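**Thursday, bench notes, utensil sort**

Carried on with the kitchen drawer layout for Marras. The Vekusine trays came up with the morning delivery, 12 in the box, and Fatos Trajkovski has put the rest on the shelf by the door. Order ref is 263 if anyone needs to chase the lids.

Labels are on the table edge now. Tape is holding on bare wood, less well on the varnished offcut.
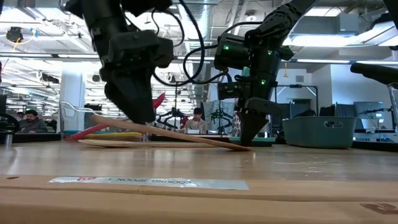
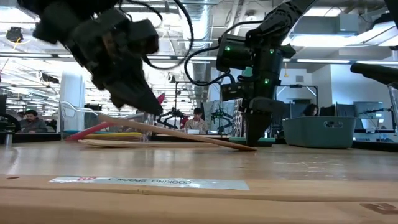
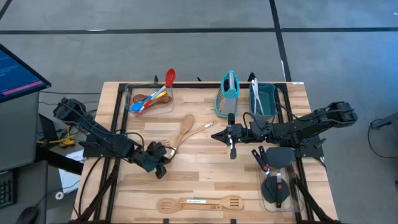 Drawer depth is still the problem. The Nadska insert gives 205 mm clear inside and I had planned everything on that, but the Stiritz one is narrower and the long handles won't lie flat in it. The wooden cooking spoon is the awkward piece, and for now I'm keeping it out on the table with the flat spatula. The red and yellow ones will go in a clear plastic container, upright or leaning, it doesn't matter which. Divider goes at 56 mm from the left wall, same as last time.

To do:

- measure the Stiritz insert again, with the liner out
- ask Fatos whether Marras want wood and silicone kept apart
- second strip of tape for the spatula, same lettering size
- oil for the wooden pieces, the tin is nearly finished

Left the trays stacked with the paper still between them.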